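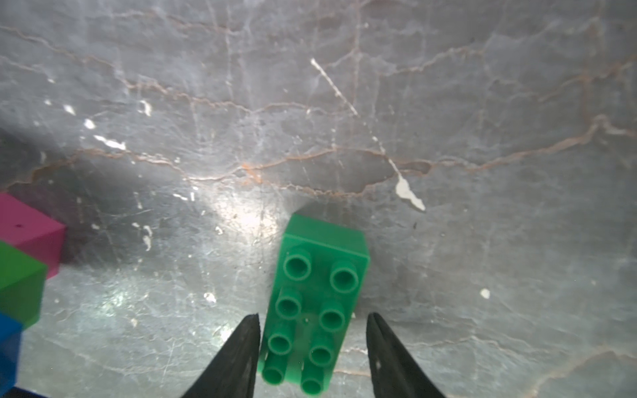 What I've been watching: Purkwood, season two

OK, I finished it. I know a bunch of you finished it weeks ago and have been very patient with me in the replies, so thank you, and now we can talk. I'll keep the big spoilers for the end and warn you before I get there.

If you missed my going on and on about season one last fall: Purkwood is the mystery series on Muvska about a closed-down boarding school and the county surveyor who gets sent to measure it for a sale. She finds a hallway that doesn't match the floor plan. That's the whole hook, and I was in from the first ten minutes. Radymyr Levchenko created it and wrote most of the first season himself, and you could feel it. People said very little. Doors got opened slowly. I loved every second, including the episode where she mostly just draws.

Season two is a different animal. It's bigger, it's louder, it has a helicopter in it (a helicopter!), and for the first three episodes I was honestly kind of mad. Then Renu Mittal turned up as the new owner of the property and I stopped being mad. She plays this woman like somebody who has already read the script and finds it a little disappointing. There's a dinner in episode four where she corrects a guest's story, very gently, three times in a row, and by the third time I had my hand over my mouth. Give her everything. Give her her own show.

What still bugs me is the release schedule. Muvska put out the first half all at once, then made us wait until May for the rest, and the break lands in the worst possible spot, right after the surveyor finds her own handwriting in the basement ledger. I had forgotten so much by the time it came back. Who was the man with the bicycle? Had we met the sister? I ended up going back and watching the last two episodes again before starting the new batch, and if you haven't begun part two yet I'd do the same. It made the whole thing hang together much better, and I caught a conversation in the kitchen that I'd completely talked over the first time. (My fault. I talk during TV. I've been told.)

The other thing is length. Most episodes run roughly 40 minutes, which is perfect for this kind of story, you get in, you get spooked, you go brush your teeth. Then the finale is 111 minutes long. I started it at nine at night on the assumption that it would be like the others, and I was a wreck the next morning. Do you really need that long? There's a car chase in the middle that could go entirely. The last half hour, though, I wouldn't touch.

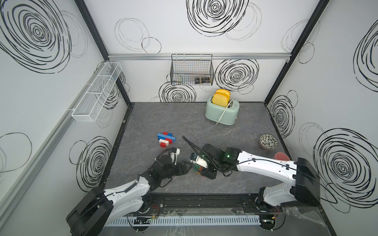
About that ending (spoilers from here on)

Last warning! Skip down to the next heading if you're not caught up.

So the hallway was longer because there were two of them. I have been saying this since season one and I have the emails to prove it. The school had been rebuilt after the fire with the old wing still standing inside the new one, and every time the surveyor measured she was crossing from one to the other without knowing. I clapped. I sat on my couch by myself and clapped.

What I didn't see coming was that the owner knew all along and hired her because she'd been a student there. When Mittal slides the class photo across the desk and doesn't say anything, that's the best moment in the season for me. The surveyor looks at it for such a long time. You can see her working out which of the girls is her, and then you can see her decide not to ask.

I'm less sold on the final shot. We go back to the front gate, the sale sign has been taken down, and a light comes on in a window on the third floor. Fine, it's a nice creepy image. But the building only has two floors! It was two floors in every single measurement scene! A reader wrote in to say that's the point and there's a whole hidden story up there waiting for season three, and another reader thinks somebody in the effects department just goofed. I've gone back and forth. Watch the gate scene in the very first episode and then the last one, and write and tell me what you see.
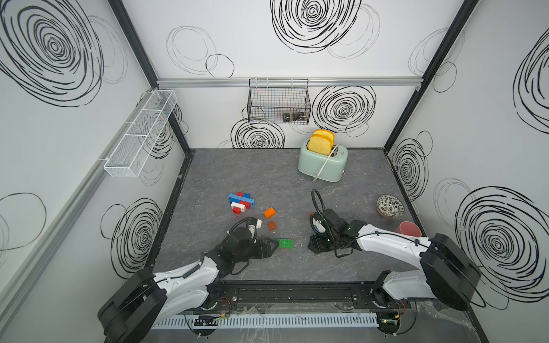 I also want to know what happened to the bicycle man. He gets one line in the finale, "I came as far as I could," and then he's gone, and none of the other characters even turn around. Either he's a ghost or they ran out of time with that actor. My vote is ghost, mostly because his bicycle never makes any noise. Put your headphones on and check the scene by the pond. You hear her boots, you hear the birds, and nothing at all from the bike.

No word on a third season yet. Muvska hasn't said yes or no, and I've stopped reading the rumors, they just make me cranky.

What's next

I've got the first few episodes of Prevach lined up, the one set on a river ferry in winter. It looks very gray and very sad and I'm excited. Several of you have also pushed me toward Goel, the courtroom comedy, and I promise I'll get to it, I just need something with no shouting in it for a little while.

If you have a favorite slow mystery that didn't get enough love, send it my way. Older is fine, black and white is fine, subtitles are fine. The only thing I can't do is anything where the dog gets hurt. I turned off a very good movie over that last month and I don't regret it.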